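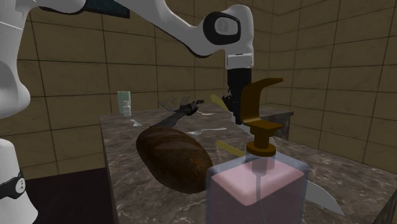 Bellis is a small word list of kitchen and household terms in English, Welsh and Japanese, put together for people who write recipes, rental listings and appliance manuals and need the same thing called by the same name every time. It started as a shared text file and grew from there. Most entries are plain nouns, and the trouble is usually in how far a noun reaches. A marble countertop is "countertop" in our American entries and "worktop" in the British ones, and the gold-colored top of a soap dispenser is filed under "pump head", with "pump top" kept as a variant. Brand names are left out.

What's in the list

The current release has almost 3,000 entries. Each entry is one line in a tab-separated file, bellis.tsv, encoded as UTF-8. There are 6 columns:

id - a number that never changes, even if the entry is reworded
en_us - the American English term
en_gb - the British English term, blank if it is the same
cy - the Welsh term
ja - the Japanese term, in the usual written form
note - free text, often blank

Variants go in a second file, variants.tsv, keyed by id. We used to keep them in the note column and it made searching a mess. If you have scripts that read variants out of the notes, they will stop working with this release.

Who did what

Ffion Bowen and Mabli Samuel wrote the Welsh column. Where north and south differ, the main file has the form Mabli picked and the other is in variants.tsv with the tag N or S. Ayane Higuchi did the Japanese column and the readings. Nadiia Savchuk wrote the checking script.

Known problems

Plurals are inconsistent. "Scissors" and "tongs" are plural, but "measuring spoon" is singular even though they mostly come in sets.

Eleven entries have no Welsh term yet, mainly baking equipment. They are marked TODO in the note column. Please don't fill them with machine translation.

Checking your changes

Run check.py from the top folder before sending anything in. It looks for repeated ids, stray tabs and trailing spaces. It does not check spelling.

License

Free to use and change, including in paid work. Credit "the Bellis word list" somewhere a reader can find it. Corrections go to Dwynwen Gittins, who merges them in May and again before the winter release.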